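Renville gets ready for a September full of music and stories

There is a lovely buzz about Renville at the moment, and anyone who has walked past the old grain hall of an evening will have heard why, for the singers have already begun practising with the windows open. The Lendia Festival of River Music and Storytelling comes to town in September, and over 10 days it will bring together 17 groups of musicians, dancers and tellers of tales from up and down the valley. 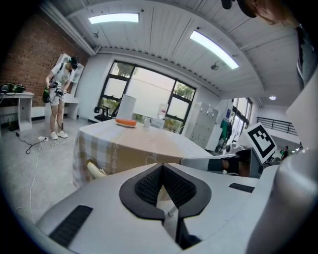
The opening night belongs to the Plandau Women's Choir, who will sing harvest songs that many of us last heard from our grandmothers (do bring a handkerchief!), and they will be followed by a shadow puppet play with live drums. Timothée Collet, who has put the programme together, says he wanted plenty of room for families this year. "Children hear these songs once and they're humming them all the way home," he told us.
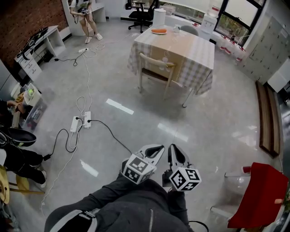

There will be five free workshops too, among them basket weaving, fiddle for complete beginners and a very welcome return for the Meng bread-baking morning, which filled up terribly quickly last time. Evening concerts start at 7.30pm, and the storytelling tent opens at 11 each morning. Tickets are on sale now at the Renville library desk, and under-fives get in free.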